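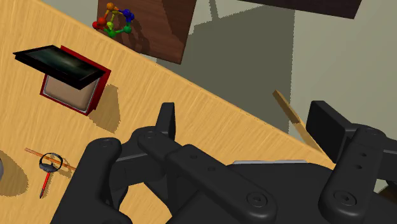 The Clutstead Kitchen Table

I've been making tables long enough to know that most people who land on this page want to know three things straight off, so let's get those done. It seats six, or eight if you like each other. It costs £1,899 with delivery. And yes, you can put a hot mug on it, though I'd still rather you used a coaster!

The Clutstead is the one I make most of. It began as a table for my own kitchen (the old one was a hand-me-down with a leg that had to be propped on a folded beer mat) and then my sister-in-law wanted one, and then her neighbour did, and by the following August I'd given up pretending it was a hobby. The shape has hardly changed. Straight edges, square legs set right out at the corners, no rail underneath to bark your shins on. I did try rounding the ends for a while and went off it.

What it's made of

European ash all the way through, top and legs. I buy it from Gulyás, a small family timber yard who let me pick through the stack for as long as I like, and I do take my time over it. Ash can be quite stripy, and I try to put boards together that look as if they belong. Yours won't match my samples exactly. If you want it paler or browner, say so when you order and I'll see what's in.

The top is 30mm thick and fixed with slotted brackets so it can move a bit with the seasons. It'll be a touch wider in a damp autumn than in January with the heating on. Please don't screw it down tight, whatever your brother says.

The finish

Every Clutstead gets 5 thin coats of hardwax oil, rubbed back by hand in between. I used varnish on the early ones and regret it, as a scratch in varnish means doing the whole top again. With oil you can sand out one bad patch on a Sunday-ish sort of afternoon, wipe some more on and carry on with your life. There's a small tin in the box with each table, plus a pad and a sheet of notes in my terrible handwriting.

Day to day, a damp cloth and a drop of washing-up liquid is plenty. Keep spray polish well away from it. Red wine, beetroot and turmeric want wiping up fairly sharpish – turmeric especially, I've lost that fight more than once.

Sizes

Standard: 180cm long, 90cm wide, 75cm high
Long: 220cm long, 90cm wide, 75cm high (ask me for a price)
Gap from floor to underside: 72cm on both

The legs come off with 2 bolts each and the Allen key is supplied. The top is heavy, so get a friend round, and do measure your hallway before you order. I mean the bends as well as the doors!

Benches and bits

The Bollance bench is made to tuck right under the standard table, in the same ash and the same oil. People often go for one bench along the wall side and ordinary chairs along the other, and I like that best too. Chairs I don't make. I've tried, they're fiddly, and there are people far better at it than me.

Ordering

I make in small batches, so the wait is usually eight to ten weeks. I take a third up front and the rest when it's ready to leave the workshop. If you'd like to see the wood first, I'll post you an oiled offcut for free, and you can spill whatever you like on it. Changes to length are fine up until I start cutting, so ring or email as soon as you have second thoughts.

Wisturance Furniture, Workshop 302 | Contact | Delivery and returns | © Wisturance Furniture, all rights reserved | Back to top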